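Ekbridge Household Repair and Reuse Program
Progress report to the Estov Fund, second period

1. Summary

The program remains on schedule in two of its three areas of work. Home repair visits and evening classes have met their targets for the period. The tool lending service opened later than planned, in September, after delays in agreeing the lease at Tetik Street. Spending is within the approved budget, and no change to the total grant is requested.

2. Home repair visits

The target for the period was 200 completed visits, and this was reached in the final week. Most requests concerned leaking taps, loose handrails and doors that would not close. Nine households were referred to the city because the work needed a licensed electrician. Waiting times in the north of the district are still too long – in some cases more than a month – and a second visiting team will be assigned there from the start of the next period.

3. Evening classes

Classes in basic plumbing, sewing and furniture repair were held every Wednesday. Attendance was steady, with up to 100 people enrolled across the three subjects. The sewing class was full throughout. Course notes have been translated into Vietnamese with the help of the Bạch Learning Center, and a Turkish version is being checked.

4. Tool lending

The catalog now lists 3138 items, including hand tools, ladders, clamps and garden equipment. Returns are made on time in most cases. The main difficulty is storage: small parts are often put back in the wrong place, and staff spend much of each morning sorting them. Quotes for shelving and metal bins have been requested from two suppliers.

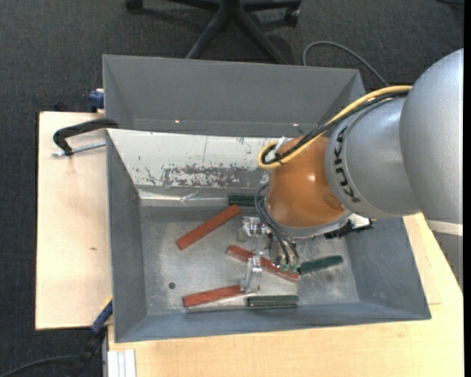 5. Budget

Rent was lower than forecast as a result of the late opening at Tetik Street. Materials for home visits cost more than expected, mainly lumber and pipe fittings. We ask the Fund to approve moving the unspent rent to the materials line.

6. Plans for the next period

– Begin the second visiting team in the north of the district.
– Add a second sewing class, subject to room availability.
– Complete the storage purchase and relabel the catalog.
– Submit the revised materials forecast with the next claim.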